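The drawer fault: your questions

I've had a pile of messages since my post about the drawer fault, so I've put the usual ones together. Updated 27 Nov 2020.

What went wrong, in a nutshell?
The right arm closed on the top drawer handle, pulled, and carried on pulling after the drawer had reached its stop. The whole cabinet came with it and went off the edge of the table - what a bang!

Was anyone hurt?
No. Inmaculada Sotomayor was at the desk and hit the stop button straight away. I was making tea, I'm sorry to say.

Why didn't the arm stop by itself?
My fault, that one. I'd set the pull limit to 80 newtons back in April for a stiffer cabinet at our Grenstead workshop, and never put it back down. The arm did just what I'd told it to.

What is it set to now?
28 newtons, and the Plakano software (our own, so please don't go looking for it in the shops) now ends the pull if the handle moves further than the drawer is long.

Have you tried it since?
Over 70 pulls so far, with nine early stops where the drawer stuck a bit. I can live with those! I'd much sooner have it give up too soon.

Didn't the green lights warn you?
They stayed green all the way through. On our arms green only tells you the arm is up and running, so please don't read it as "safe to reach in". Hands off the table until you've pressed stop.

Will the Vimville arms get the same change?
Yes, but I haven't got over there yet.
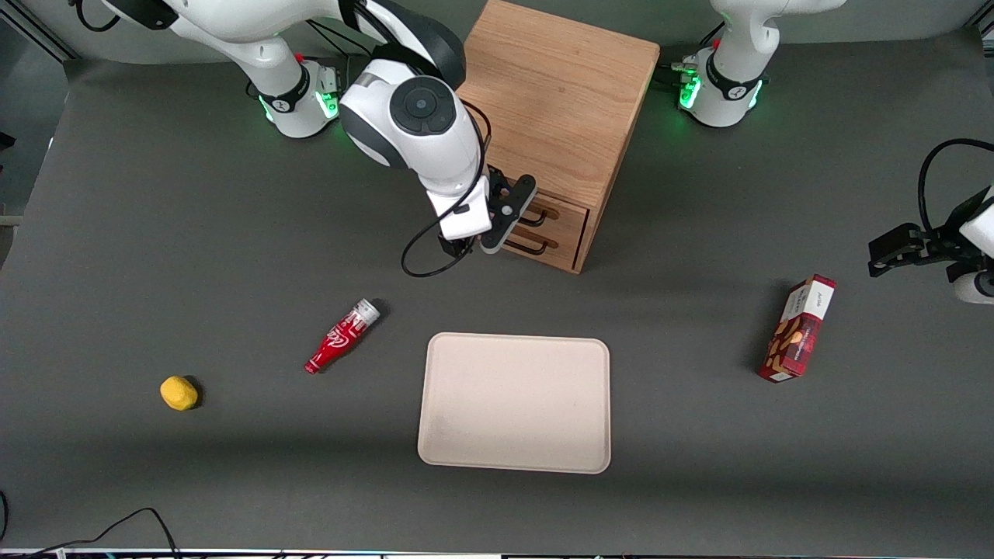 Right gripper at the top drawer handle, with both drawers shut.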